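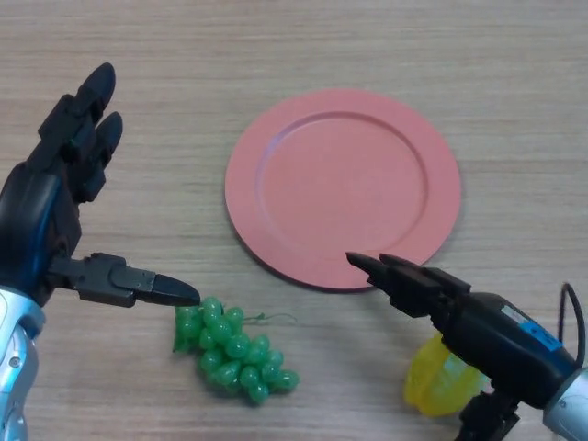

5 min read

Review: the Cloresix non-emergency reporting app, as used in Tindunstead

15/12/2020

The city of Tindunstead wants you to stop calling the non-emergency line. Since August it has been pushing residents toward Cloresix, a phone app made by a firm called Clorico, for reports of stolen bikes, smashed car windows, noise, abandoned vehicles and the other things a patrol officer may or may not get to before the end of a shift. The mayor's office says it will free up dispatchers. I have now used it for three months and filed 31 reports, which is more than any sane person should, and I'm not convinced.

Start with what it does well. Filing a report is fast. You pick a category, drop a pin, type what happened and attach a photo if you have one. It gave me a case number every time, and my insurance company accepted one of those numbers for a broken window without a fuss. Anyone who has sat on hold with the old line on a Saturday night will see the appeal. The text is large, the buttons are where you expect them, and it didn't crash on me.

Then you wait. Each report gets a status, and there are three of them: Received, Reviewed and Closed. Reviewed doesn't say who reviewed it. Closed doesn't say what anyone did. Of my 31 reports, five came back with a note written by a human being. The rest went to Closed with no explanation, including one for a van that was still parked on the same corner with the same flat tires when I walked past that evening. I reopened it. It was closed again by morning.

The help page says Closed means "no further action is needed at this time." Needed by whom? If an officer looked and decided a complaint was not worth a visit, fine, say that. Departments have to pick and choose. But a resident can't tell a judgment call from a report that simply timed out, and I suspect some of mine timed out. I asked the city through the app's own feedback form and got a case number. It is Closed.

My bigger problem is what happens to the numbers. The public dashboard, which opens in a web page and is painfully slow on a phone, shows a closure rate for each district. It looks terrific. It was shown at the last budget hearing as a sign that the department is keeping up with its workload, and I expect it to be shown again when the council argues over new hires. A closure rate built on a button that anyone can press without giving a reason tells you how often the button gets pressed. I would want to see response times next to it, and how many reports led to a visit. Neither is there. The download link gives you a spreadsheet that stops at 2000 rows, with no way that I could find to get the rest.

Privacy is a mixed bag. You can file without an account, but you lose the ability to check on your report. With an account, your phone number is required, and the policy lets Clorico keep it after you delete the app. How long it keeps it, I could not work out from the policy, and I read the whole thing twice. Photos are stored too — so think about whose license plates and front porches are in the background.

There is also the question of who gets left out. The app came with no Spanish version at launch and still doesn't have one. My neighbors who don't own a smartphone are told to use the computers at the library, where the hours have been cut way back this year. The old phone line still works, but the recorded message now spends a long time telling you about the app before it will let you through.

I tried Yen, the system the county uses, for comparison. It is uglier and it takes longer to fill out. It also makes the person closing a report choose a reason from a list, and you can read that reason. One dropdown menu, and I came away trusting it more.

Should you install Cloresix? If you need a case number for an insurance claim, yes, it is the quickest way to get one. If you want an officer to come look at something, call, and sit through the recording. Take screenshots of anything you file, with the date showing — the app drops closed reports from your history after a while, and the first few of mine are already gone.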